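Ticket 800-22 — Label printer on 2nd floor, Wallholm office
Status: open
Opened by: Yu-na Gil
Assigned: Shu-fen Liao

Yu-na, first note
Printer drops off the network after lunch. Every day this week. Jobs sit in the queue, then all come out at once when somebody power cycles it. Shipping is waiting on the Robles labels.

Shu-fen
Tried so far:
Swapped network cable. No change.
Moved to port 13 on the switch. No change.
Firmware was two versions behind, updated. Held for nearly a day, then dropped again.
Is sleep mode on? Can't tell from the remote page, it times out.

Yu-na
Sleep was on, set to 22 minutes. Turned off. Still dropped at lunch. Printed the config page, the IP is not the one on teh sticker.

Shu-fen
OK that helps. Address is coming from DHCP and something else may be grabbing the same one. Please send the MAC off the config page — also check if anyone plugged in new gear up there.

Yu-na
MAC sent by email. Will walk the floor and look at the wall jacks. 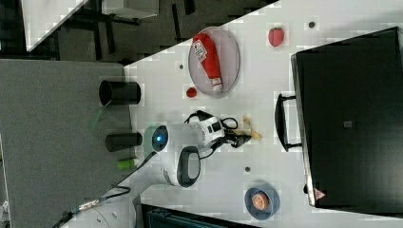 Shu-fen
Found a second device on the printer's address, shows up in the lease table as Werside. Reserved a new address for the printer outside the pool. Print server updated, Zivine queue too. Pls reprint one Robles label and leave the power alone untill tomorrow afternoon. Keeping this open.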